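Ginting keeping Sima on the left?

tapia_16
Wednesday, November 30, 2022
Two assists since August and he still gets pulled on the hour. Luuk Bakker walks straight back in from injury. I don't get it.

eastend_sol
Bakker tracks his man. Sima doesn't. Watch the second Grilum goal again.

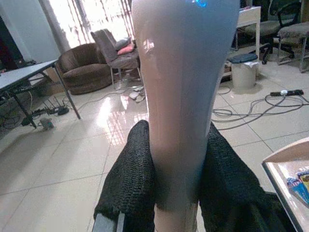 tapia_16
That goal was on Miranda. He stepped up and left the whole side open.

cmfan
Miranda stepped up with no cover behind him. Same thing happened at Ivetti. I'd start Bakker and bring Sima on when legs get tired. 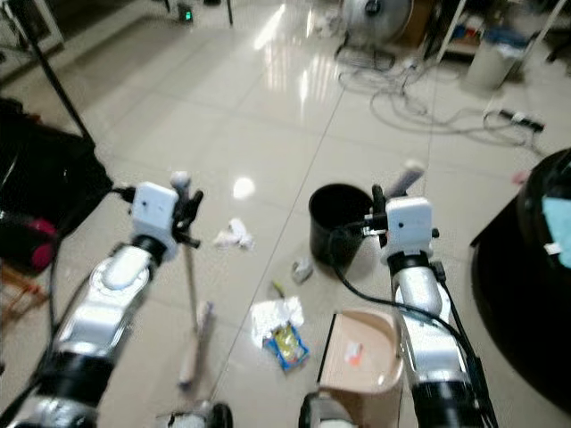
Trash on the tile floor.

eastend_sol
Agree with cmfan. Also the gate was 1,261 on Saturday, first time over 1,000 this season, so somebody likes what they see.

tapia_16
The gate was up for the derby. It says nothing about who plays left wing. 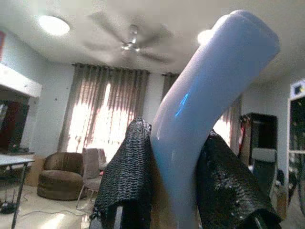 eastend_sol
Fair. I still want Bakker for Eduvis away. Their right back is quick and he gets forward a lot.

cmfan
Is the supporters' bus full yet? I need 2 seats.

tapia_16
Ask Soledad Aguirre, she has the list.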